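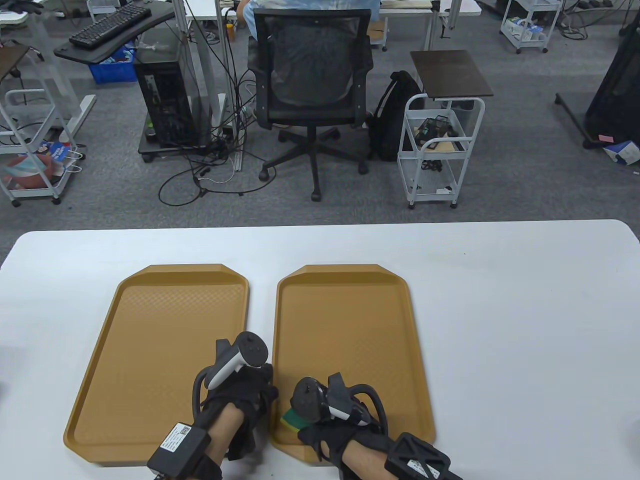
Figure 13.1 Two serving trays laid side by side, with a two-sided sponge at the rim of the right-hand tray.

Chapter 13
Cleaning Flat Serviceware
Mali Bowen

Reading time: 4 minutes

We use cookies to remember your place in the book. Accept | Manage settings

13.1 Scope

Flat serviceware includes serving trays, tray liners, platters without feet, and display boards. This chapter covers the manual cleaning of plastic trays in small dining rooms, staff kitchens, and offices where no tray washer is installed. Machine washing is treated in Chapter 14. Metal trays are excluded, as their finishes call for different pads and different detergents.

A plastic serving tray has three zones: the flat bottom, the rim, and the underside. Each collects soil in its own way. The bottom takes spills and crumbs. The rim takes grease from hands and dried drips from cups. The underside picks up whatever was on the counter or on the tray stacked beneath it. A cleaning method that treats the tray as one flat surface will leave residue in the second zone, most often along the inside angle where the rim meets the bottom.

13.2 Surface texture

Many trays are molded with a fine texture that keeps glassware from sliding. The texture also holds dried sugar and starch below the level a cloth can reach. Wiping with a folded towel removes loose matter and leaves the low points untouched. An open-cell foam presses into the texture more fully, and a scouring layer lifts what the foam has softened.

Scouring should be light. A worn texture no longer grips, and scratches in a dark or strongly colored tray show as pale lines. In a staff kitchen log kept by the Urkden canteen group, 27 trays were withdrawn in one year. Most had sound rims and no cracks. They were withdrawn for scratching, traced to a coarse pad that had been bought for oven racks.

13.3 Work surface and layout

The table must be larger than the trays in both directions. Trays that overhang will tip when pressure is applied to the rim. A white or pale tabletop is preferred, as crumbs pushed off a tray can be seen and collected before the next tray is set down.

Trays may be cleaned singly or in pairs. When they are cleaned in pairs:

- Lay both trays face up with the long sides parallel.
- Leave a narrow gap between them, so that the facing rims do not touch.
- Steady one tray with the free hand.
- Work the rim first, then the corners, then the bottom.
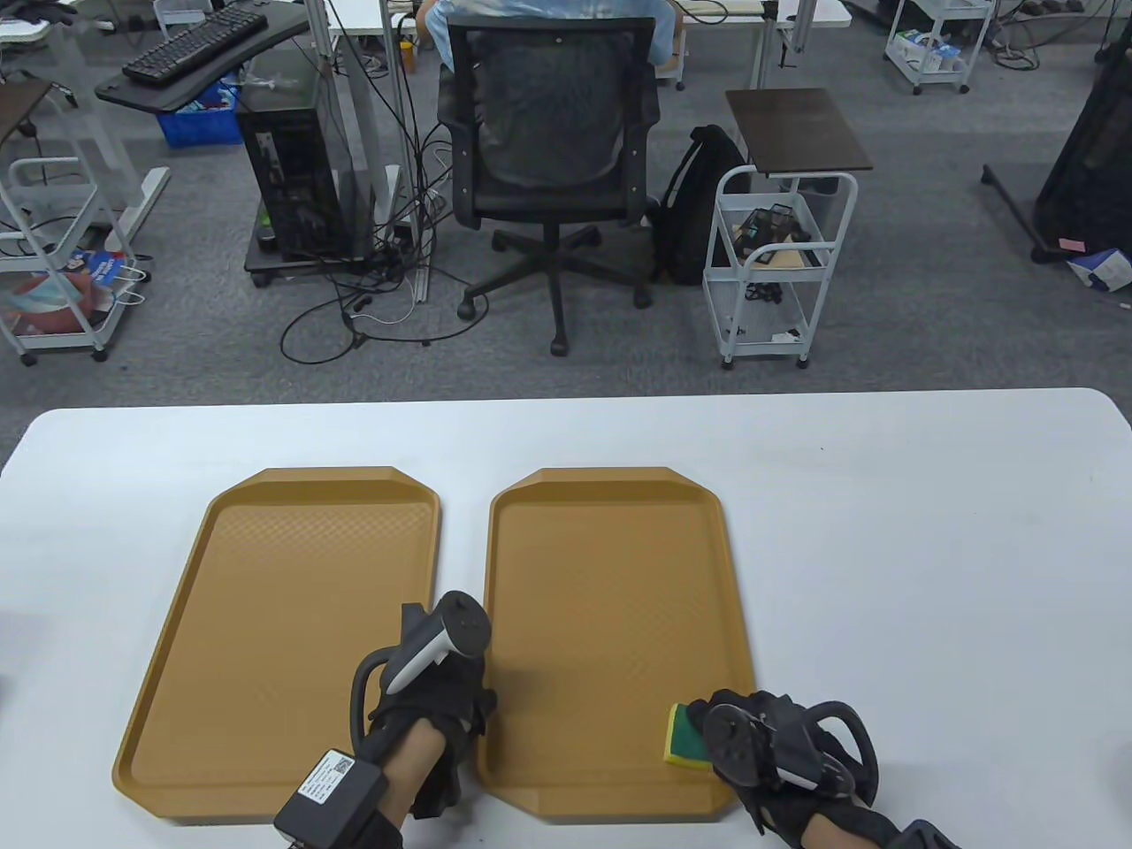

The rim is worked first because soil loosened from it falls inward. If the bottom is cleaned first, it has to be cleaned again. Keep the sponge flat against the slope of the rim and move it along in short overlapping strokes. At a beveled corner, turn the sponge through the angle in two steps. A single sweep tends to bridge the corner and miss the edges on either side.

Change from the foam side to the scouring side only where residue can be felt through the fingers. After both trays have been worked, rinse them, stand them on edge, and let them air dry before stacking. Trays stacked wet may hold odor and can stick together.

13.4 Terms used in this chapter

Bevel: a corner or edge cut at an angle.
Landing: the flat bottom of the tray.
Pair layout: two trays worked from one standing position.

Section 13.5 begins with detergent strength and contact time.

Reader comments (3)

Elie Sabbagh
In 13.3, does the rim-first order apply to trays with cutout handles? Ours are the Flillow type and the slots hold more than the corners do.

Mali Bowen
Yes. Treat the slot as part of the rim and do it before the corners. There is a note on slots in 13.6.

dishroom_april
We wash over 200 trays a shift, so pairs are the only way. Would like a printable version of the layout list.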